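### Part 3: Setting up the two-tray snack service

I use the same setup for every Orngate snack table, and it's pretty forgiving. Each tray gets one cup, one bowl and one can. Bring everything to the table first and don't worry about neatness yet!
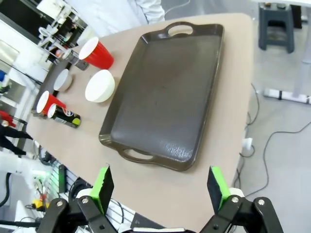 *Written by the Plemton kitchen desk, August. Guide no. 1846*

1. Lay both trays flat with a handle facing you, so you can pull them toward you later. I leave a good gap in the middle for sorting.
2. Stand the cups and cans upright, and keep the cans away from the table edge.

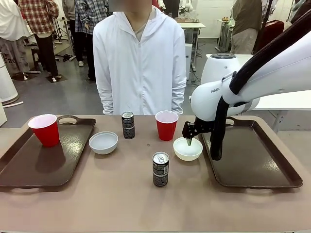 3. Now wipe the trays, even if they look fine – fingerprints love a dark surface. I give each one 10 seconds with a dry cloth and move on.

**Note:** If you're ordering spares from Lenihan, ask for tray 3312 (the one with handles at both ends). 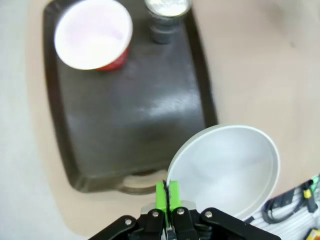
4. Load the cup and can first, then the bowl. I like them up at the far end of the tray, the way the red-banded cup and the little dark can share theirs, so the bowl gets all that open space near the handle. Set it down gently, flat on its base.

**Caution:** Lift with both hands, and keep each bowl to 300 grams of snacks or less. Mine tipped on the Erton stairs once and I was picking up pretzels all evening.
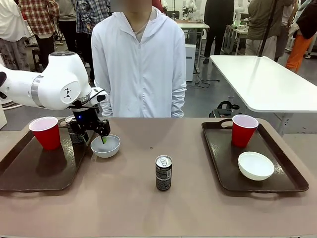

### Clearing the trays

1. Take the cans off first.
2. Empty the bowls, then stack them.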